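Gripper procurement planning

Last updated: January

Gripper procurement planning is the part of an automation budget that covers the tool at the end of a robot arm, along with its fingers, mounting parts, cables, spare parts and the labor needed to put it into service. It is usually handled apart from the purchase of the arm, as the two are often bought from different suppliers and wear out at different rates.

Scope

A gripper budget normally starts with a parts list. The buyer writes down every item the robot will have to pick up, with its weight, its narrowest and widest dimension, and how easily it is crushed. Thin or light items such as paper rolls and drinking straws tend to decide the choice of fingers, while filled cups and boxes tend to decide the grip width and payload. Two-finger parallel grippers are a common first purchase because one unit can cover both ends of such a list.

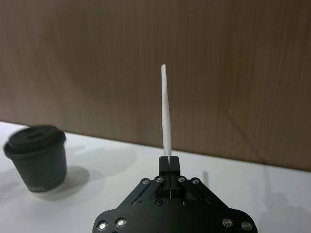
Does the price of a gripper include the fingers?
It depends on the supplier. Many quotes cover one standard pair, and shaped or padded fingers are priced as separate lines.

Cost lines

The planning sheet used at the Parkbridge packaging laboratory, drawn up by Sulastri Rahman, divides the cost into purchase, fitting and upkeep. Fitting includes the adapter plate, the cable run along the arm and the hours spent setting grip force. Upkeep covers finger pads, screws and a yearly inspection. Parkbridge budgets 2 spare finger sets for each gripper and reviews the sheet every 12 months. Its fitting line for the first cell came to $1,306, which was charged to the project and not to maintenance.

Wrist cameras are entered on a line of their own. A camera that is added later may need a new bracket and a longer cable, and the added weight has to be taken off the usable payload.

Lead times

Standard grippers are often held in stock, but custom fingers are made to order. Anisa Pelupessy, who wrote the purchasing notes for the Brurndale site, recommends ordering fingers only after sample parts have been tried with the standard pair. The Clorwood site orders both together and accepts that some fingers will be remade.

Leasing

Short leases are used for trials. The lease should state who pays for worn pads and whether the adapter plate is returned with the gripper.

Related articles
End-of-arm tooling
Payload allowance
Ngui costing method
Spare parts stocking

Categories: Industrial robots | Equipment purchasing | Budgeting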